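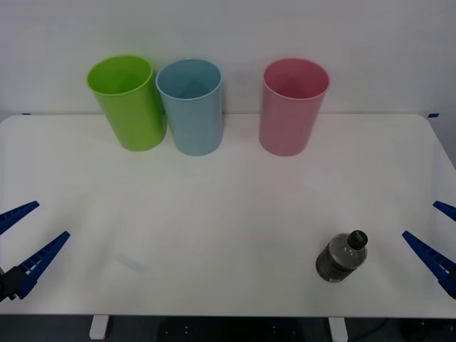 Home | What We Do | About Us | Open Roles | Get in Touch

About Us

Hi, I'm Celeste Vieira, and I started Leltine in the back half of a former upholstery shop in Treltthorpe. We collect examples for robots to learn from. A customer comes to us with a job they'd like a robot to pick up – put the bottle upright, hand a cup from one side to the other, clear the table – and we sit down and do that job by remote control, over and over, with everything recorded, until there's enough for their model to train on. That's the whole business. I've tried to make it sound grander at parties and it never works.

How I ended up doing this

I spent years teaching middle school science, and then I took a part-time job at a lab in Altedstead that needed people to drive arms. I figured I'd last a month. My first afternoon I was given a plastic cup to move about a foot, and I knocked it on the floor so many times that they put a towel down for me. But I loved it! It's a bit like learning to write with your other hand, and one day your wrists just know how far away the table is.

What bugged me was how the examples got used. Everybody wanted a big pile of them, and very few people were looking at what was in the pile. One week we'd recorded a whole set with the cup in nearly the same spot every time, and the model that came out of it was wonderful as long as you never moved the cup. I kept a notebook of stuff like that, and the notebook more or less turned into Leltine.

Who's here

There are nine of us. Rodel Cruzado runs the floor and built most of our stations, and he's the reason the two arms on a table start out matched every morning. He used to fix printing presses. If a finger is a hair out of line he'll hear about it from the operators before they've finished their coffee, and he'll have it off and back on again by ten. The rest of the team are operators and reviewers, and most people do both, half a day of each. We found out early that a full day of driving makes you sloppy after lunch (me especially), and reviewing your coworkers' takes makes you a much better driver.

How a job goes

We start with a phone call and then a written task sheet, one page, in plain words. It says what's on the table, where each thing is allowed to start, and what counts as done. That last part takes the longest. Is a bottle "standing" if it's still wobbling when the arm lets go? We say no, wait for it to settle. One customer said yes, and that's fine too, so long as it's written down before we start.

Then we set up. White tabletop, plain wall, blue-fingered grippers coming in from both sides, and whatever the task calls for. Cups and bottles are our bread and butter. They're cheap, they tip over, they roll, and a see-through bottle is a good deal harder for a camera to make sense of than a bright green cup. We move the starting layout between takes and we'll lay things on their sides on purpose. Each operator works through a shuffled list so nobody drifts into a favorite arrangement.

Every take gets watched by a second person. Bumps, drops and second tries get tagged, and they stay in the delivery in a folder of their own. Some customers want those more than the clean ones, as it turns out a model can learn plenty from a good recovery. Takes where the operator just plain got lost, we toss.

Our biggest job so far was a two-arm set we called Policarpio, after Rodel's grandfather's rooster. We delivered 1,193 takes across 27 different starting layouts, and threw out 158 more that didn't pass review. I still think a few of the ones we threw out were okay, and Rodel still thinks we were too easy on the ones we kept.

What we're not so great at

Cloth. We can do it, but we're slow, and I'll tell you so on the phone. We also don't train models ourselves. We'll happily talk over what your model is doing wrong, and we can often guess which examples are missing, but the training part is yours.

Coming by

Visitors are welcome most afternoons after two, and you can have a turn at the controls if a station is free. My record for newcomers is a retired dentist who stood a bottle up on her second try – I've asked her to come work for us twice. Parking is in back, off the alley. Ring the bell for a while, we wear headphones.

If you'd like to drive for a living, we usually bring on a couple of people each May. You don't need a degree or any robot experience. Patience helps, and so does being able to say "that one was bad, let me redo it" without getting grumpy.

Last updated: May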